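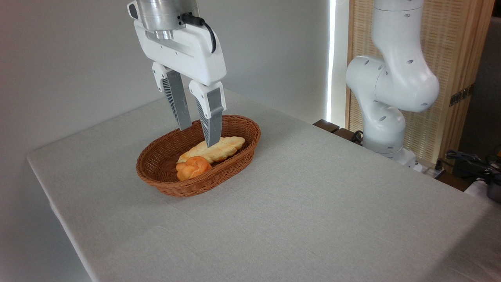 Adhiambo Rashidi wrote in after our last notice to say that she had been putting bread on the table for years without once thinking about the basket, and could she please come along anyway. Yes, Adhiambo, you can, and so can anybody else who likes a roll with their soup!

We are looking for people to join the Junetti bread and table sessions in Vundumstead this December. We want to learn how people like their bread served at home: a braided loaf and a knotted roll side by side in a wicker basket, say, or everything sliced on a board, or the whole lot tipped straight on to the cloth (my own family's way, I'm afraid, and my mother never approved).

You'll spend a morning or an afternoon with us, 87 minutes if Howard Lambert's timetable is to be believed, though do allow a bit longer as people tend to get talking. We'll ask you to lay a table, fill a bread basket as you would for guests, and then chat with Caroline Urio about why you did it that way. There are no wrong answers, and you needn't be a baker. Shop bread is very welcome in our house.

We'd love to hear from you if you are over 18 and eat bread at home most weeks. If you bake, plait or knot your own, please say so when you write – we are rather short of bakers. Please also tell us about any allergies. There will be wheat, egg and sesame in the room, and I'm sorry to say we can't take anyone with a serious allergy to those.

If you have a bread basket or a linen cloth you are fond of, bring it with you. It goes home with you afterwards.

We pay your bus or train fare, and there is soup at the end. Each person comes to 3 sessions, and we do ask that you can manage them all.

To put your name down, write to Wafula Mwakyusa at Junetti, Aridow House, Vundumstead, with your telephone number and the days that suit you best. Bakari Gachanja will ring you back to fix a time.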